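3.2 Soft goods with a pile or a raised pattern

Most of what has been written about folding household textiles begins with flat cotton – the tea towel, the pillowcase, the T-shirt – and there is good sense in that, as a flat cotton cloth keeps a crease where you put it. Our own interest lies with the thicker, softer things that end up at the bottom of the linen cupboard, the ones people told us they would rather roll up and push in. Of the 240 items sorted for the Hornero study, 132 had some kind of pile, loop or raised knit, and these are the ones that gave us the most to talk about over the long month of July.

A fleece with an embossed zigzag, like the gray one in Figure 3, rewards a little patience. If the cloth is gathered at a single point, the slack has to go somewhere, and it tends to go into a long diagonal ridge across the piece. We came to treat that ridge as a kind of signpost, something to be smoothed toward the nearest edge before any fold was made.

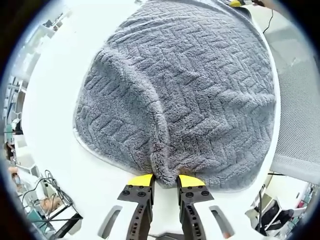
Figure 3. Gray fleece with herringbone relief, gathered at one point on the table. Photo: Plovo Textile Handling Group.

The piped border deserves a word of its own. A finished edge is easy to find by eye and by touch, and it gives the folder a line to match against, even on a rounded piece where there are no square corners to bring together. With such pieces we asked folders to bring border to border first and to worry about the outline afterward, and we would gladly pass that advice along to anyone with a cupboard to put in order.

Knits are another matter altogether, and a dear one to several of us who grew up under them. A chunky cable has a direction. The braided columns bend easily between one another and rather stubbornly across, so a blanket laid on the diagonal will want to settle along its cables whatever the folder has in mind. We tried turning the piece until the columns ran straight away from the folder, and we also tried leaving it just as it had landed, in a loose diamond with the corners to the sides. The second way is slower, but it is closer to how blankets are met at home, and so we kept it in. 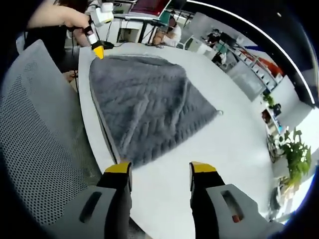

Aiguo Xu, on reading an early draft, objected that a cable knit should never be folded into a tight square at all, and that thirds, laid loosely with the cables lengthwise, would spare the yarn and take up hardly any more shelf. We have adopted the suggestion for the knits in the Movis set, where each piece was folded 20 times and left to rest between rounds.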